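Pivent publishes simulated grasping set, and asks buyers to keep their heads

Fitadcombe - Pivent has released 200 simulated pick-and-place examples for training robot arms, along with a notice setting out what the collection can't be expected to do.
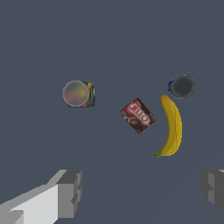
The company has grown wary of sales talk in this field, its own included. A policy that scores well in a renderer has shown that it scores well in a renderer. The objects are ordinary groceries - a banana, a Jell-O pudding box, a couple of cans - on a plain grey surface with no clutter and no texture. Few kitchens or warehouses look like that.

"I've sat through plenty of demos where the arm never misses," said Ruben Goossens, who heads data at Pivent. "Then you change the colour of the bench and it's hopeless. We'd like people to see the failures before they sign anything." 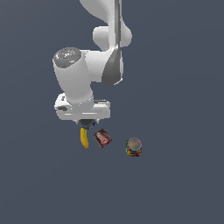 Of the 200 examples, 122 passed review. The rest stay in the release, labelled as rejected, with the reviewer's reason attached. Each example is stored with outside and gripper-level views so customers can argue with the labels themselves.

Pivent makes no claim that the set will transfer to real hardware. A trial with the packing firm Prudevero begins in March and will run for 8 weeks at its Acuña site. Results will be published whichever way they fall. 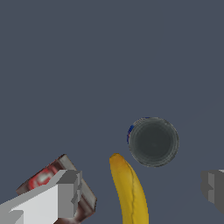 Goossens said he expects a poor first fortnight. "If it's a great one, I'll want to know what we measured wrong."

The set and the notice are available on request from Pivent's Fitadcombe office.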